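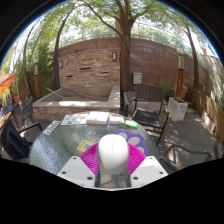

Trelness, July

# Patio Day grasp set: README

Hi! I put this little set together from our open day, when Annelore Strobel let us take over the patio and visitors got to try the hand-held gripper for themselves. Aba Alhassan ran the sign-up sheet, I ran back and forth with batteries, and by lunch we had a line at the gate.

The set has 40 clips from 13 visitors, 2917 frames in all. Everybody got the same job: pick up the mouse, put it on the purple mat, let go. Kids were great at it, by the way. Grown-ups squeezed way too hard.

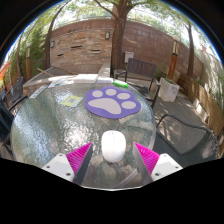

My favorite thing to talk about with visitors was glass, and I probably talked about it too much. Clear tables are a pain for depth, and we had sun coming through the trees on top of that. The top we used is rippled and throws back the sky, and you can make out the paving stones through it, so please don't trust any surface height you get from these clips. Check by hand first.

Labels are in labels.csv, one row per clip. The 9 clips marked "redo" are second tries, and I left them in on purpose. If you find a bad row, send me a note and I'll fix it!

Recent items
- Mirimo gripper: pad swap notes
- Katsaros kitchen clips, part two
- Wondham open day: sign-up and parking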